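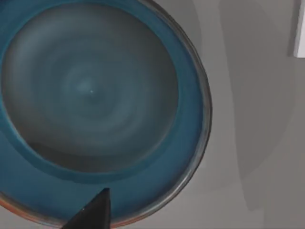 器の縁とグリッパの指先。

4月 作業ノート Brustano双腕セル(シミュレーション側・台所の場面)

午前9時すこし前から、右腕の手先の原点合わせをやり直した。先月グリッパの指のモデルを差し替えてから、縁をつかみに行くときの高さがどうも落ち着かず、ずっと気になっていたので、ようやく腰を据えて向き合えてうれしい(朝のコーヒーが冷めるまで気づかなかったくらい)。

調べてみると、指先の基準点が古いモデルの寸法のまま残っていて、新しい指では3 mm奥にずれていた。見た目の形と当たり判定の形は別ファイルなので、画面でいくら眺めても気づけない種類のずれである。設定ファイルの手先オフセットを直し、当たり判定のほうも表示させて両方を重ねて確認した。次に指を差し替える人は、どうか両方のファイルを開いてから始めてほしい。私は片方しか開かずに半日使った。

そのあと、縁をつかむ動作を通しで流した。台所の配置は電子レンジ、水切りラック、流しの並びのまま動かしていない。配置まで一緒にいじると、どちらの変更が効いたのか分からなくなるので、今日は腕だけに手を入れると決めていた。記録は288番の設定で保存してある。
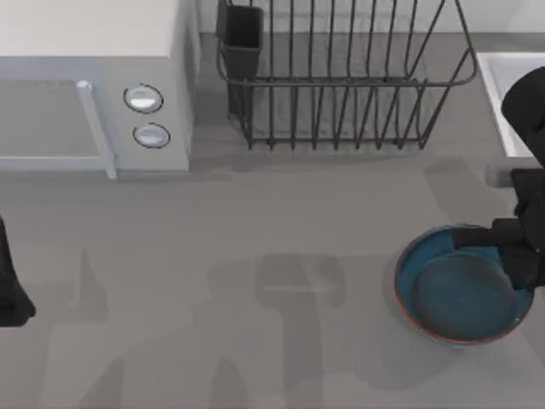

オフセットより先に指先の摩擦係数を疑ったほうがよくはないか、と隣の席から言われた。縁のように細いところをつかむときは、高さが少々違っていても摩擦が十分なら持ててしまうし、逆に高さだけ合わせても摩擦が低ければ滑る、とのこと。なるほどと思い、摩擦の値も見直してみたところ、右手の二本の指で値がそろっていなかった。片方だけ初期値に戻っていたらしい。ありがたい指摘で、これは自分ひとりでは当分見つけられなかったと思う。値をそろえて、同じ動作をもう一度流し、955ステップ目で止めて接触点の表示を確かめた。両方の指に接触が出ていたので、ひとまずこの値で固定する。

午後は左腕の待機姿勢の見直し。右腕の作業中、左の手先をもう少し左に寄せておきたいのだが、寄せすぎると肘が可動域の端に近づいて、戻りの動きがぎくしゃくする。肩を少し開いて肘に余裕を持たせる姿勢をいくつか試し、いちばん素直に戻ってくるものを残した。まだ完璧とは言えないけれど、前よりはずっと気持ちのよい動きになったと思う。

ついでに照明のことも書いておく。腕の影が調理台の上にやわらかく落ちる今の設定は、高さの感覚がつかみやすくて個人的には好きなのだけれど、Wenport側の人たちは影なしで比べたいそうなので、影ありと影なしの設定を別名で保存した。どちらを読み込んでも腕の姿勢は同じになる。

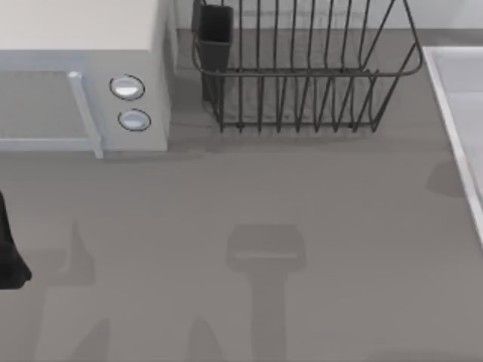 残っていること

・左手の指のモデルも差し替え済みなので、オフセットと摩擦を右手と同じ手順で見る。たぶん同じずれがある。
・関節の零点は今日は触っていない。Prirolitzの点検表どおり、指を替えたあとに一度は読み合わせること。
・通しの試行は1,036回目まで記録済み。続きは番号を飛ばさずに足してほしい。古い設定で流した分は消さずに、別の置き場へ移した。
・設定ファイルの先頭に、どの指のモデル用かを一行書くようにした。過去の分にも順に書き足していくので、手の空いた方が手伝ってくれるととても助かります。

夕方5時、シミュレータを落として終了。左手は明日の午前に続きから。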